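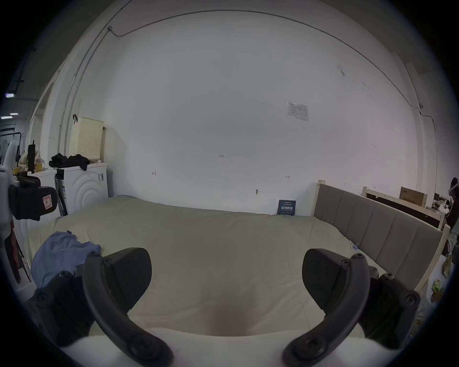 # Minutes: Laundry and Bedding Working Meeting

Date: Jun 22, 2025
Place: Codham building, ground floor
Present: Hernán Arango (chair), Rekha Shakya, Riku Ogura, Lalit Solanki
Apologies: Rajkumari Sengar (written comments received, taken under items 3 and 5)
Minutes: Riku Ogura

## 1. Minutes of the April meeting

Accepted with one correction. Under "Linen storage," the shelf assigned to duvet covers is the upper one. The April text had it as the lower one. Lalit has already relabeled the cupboard to match.

## 2. Actions carried over

- Replace the drain hose clip in the Bansal flat. Done (Lalit).
- Obtain a second set of duvet covers for the large bed. Done (Rekha). Delivered and washed once before use.
- Write up the bed-making order on a single page. Draft circulated, see item 4.
- Find out whether the Pirotley rooms can share the Codham drying rack. Not done. Hernán to ask again.

## 3. Combined bed and laundry room

The bed and the washing machine are in the same room, and the working surface for folding has so far been the bed. Rekha reported that this is adequate for sheets and covers, as the mattress is large enough to lay a double sheet flat and fold it in half lengthwise without it touching the floor. It is less suitable for small items, which get mixed into the bedding and are then found at the next change.

Rajkumari's written comment was that clothing should not be left on top of the washing machine between loads. Dark clothing had been piled there on more than one of her visits and she could not tell whether it was waiting to go in or had come out. She asked for one rule for all rooms.

Discussion followed. Lalit preferred a second basket. Riku noted that the floor space between the machine and the bed is needed for the door swing, and a second basket would have to be moved at each load. Hernán asked whether the existing yellow basket could be kept in front of the machine during a wash and put back behind the pile area afterward. Rekha thought people would forget to put it back.

Agreed:

- Clothing waiting to be washed goes in the basket.
- Clothing that is finished goes on the bed for folding and leaves the room the same day.
- The top of the machine is kept clear except while a load is being sorted.
- No second basket for now. Lalit's objection is noted.

Rekha will check the feet of the machine with a level before the rule sheet goes up. A full load of towels moved the machine sideways in April, and the lock nuts were tightened then but have not been checked.

## 4. Bed-making order

The draft by Rekha was read through. Changes made at the table:

1. Strip the bed completely before starting. The draft allowed the bottom sheet to stay on if only the cover was being changed. Removed.
2. Fit the bottom sheet at the headboard end first. The upholstered headboard leaves little room for the hand on that side, and the corners there are hard to reach once the sheet is under tension.
3. Lay the cover inside out on the mattress with the opening at the foot. Place the duvet on top, tie the corners, and turn the cover over it.
4. Shake from the foot end. Smooth outward from the middle with the flat of the hand.
5. Duvet label to the headboard end. Riku asked for this to be a fixed rule, as the duvet is close to square and it is otherwise unclear which way round it was before the wash.

Hernán asked whether the rolled method should be mentioned as an alternative to step 3. Rekha said that she had tried it with the large duvet and it took longer with one person. Left out.

The finished state was discussed at some length. Lalit wanted the duvet surface described as "flat." Rekha pointed out that a filled duvet does not lie flat and that people lose time trying to make it do so. The wording agreed is: "even over the mattress, no folds running the full width, equal drop on the open sides." Minor rumpling is acceptable.

Cloths used for wiping are to be taken off the bed before it is counted as made. The light blue ones are for dry dusting only and should not be used on the machine seals, where detergent residue marks them.

## 5. Headboard care

The gray headboard has vertical channels, and dust collects at the seams. Rajkumari's comment: the brush attachment of the Bullov vacuum works along the channels, top to bottom, but the crevice nozzle should not be used. It pulled a thread on the Pirotley headboard.

Agreed to brush the headboard each time the bottom sheet is changed. The natural wood around it is wiped with a barely damp cloth and then a dry one. No spray is to be applied directly to the wood or the fabric.

Riku asked about the gap between the bed and the wall. Papers and small items put down at the back edge of the bed tend to slide into it. Lalit suggested a foam strip. Hernán wanted the gap measured first. Lalit to measure and report.

## 6. Wall notices and markings

The printed sheet on the wall is to stay where it is, in its clear sleeve. Riku asked for larger type if it is reprinted. Nothing further is to be taped to the paint. The small markings already on the wall are to be left alone during cleaning; a dry duster is enough for that area.

Lalit reminded the meeting that the thin conduit along the top of the wall is to be dusted with the power to that run off, and never with a wet cloth. The long duster is kept in the hall cupboard. Rekha asked for this line to be added to the cleaning page, where it is currently missing.

## 7. Wash settings

Sheets and covers remain on the cotton program. The duvet itself does not go in this machine. Riku had looked at the drum capacity against the filled weight and did not consider it safe for the bearings. The duvet goes out to the Bansal laundry, which has the larger machine.

Dark clothing is washed separately from the cream bedding without exception. There was one case of gray staining on a pillowcase in April, cause not established.

The door is left ajar after the last load. The rubber seal is wiped and the detergent drawer pulled out to dry. Filter cleaning was proposed every 5 weeks by Lalit and every 9 by Riku. Set at 7, to be reviewed when the first filter has been opened and its state recorded.

## 8. Budget

The remaining allowance for bedding and small equipment stands at 3000. No spending was approved at this meeting. A request for two spare bottom sheets will be brought by Rekha with prices.

## 9. Actions

| Action | Who |
|---|---|
| Check washing machine feet and lock nuts with a level | Rekha |
| Write the one-page rule for clothing and baskets | Riku |
| Revise bed-making page as in item 4 | Rekha |
| Measure gap between bed and wall | Lalit |
| Add conduit dusting line to cleaning page | Lalit |
| Ask Pirotley about the drying rack | Hernán |
| Prices for two bottom sheets | Rekha |
| Send revised pages to Rajkumari for comment | Riku |

## 10. Any other business

Lalit asked that wet items not be hung over the headboard at any time, including towels. Agreed and added to the page under item 5.

The next meeting will be held at Pirotley. Hernán will circulate the date once the drying rack question has been answered.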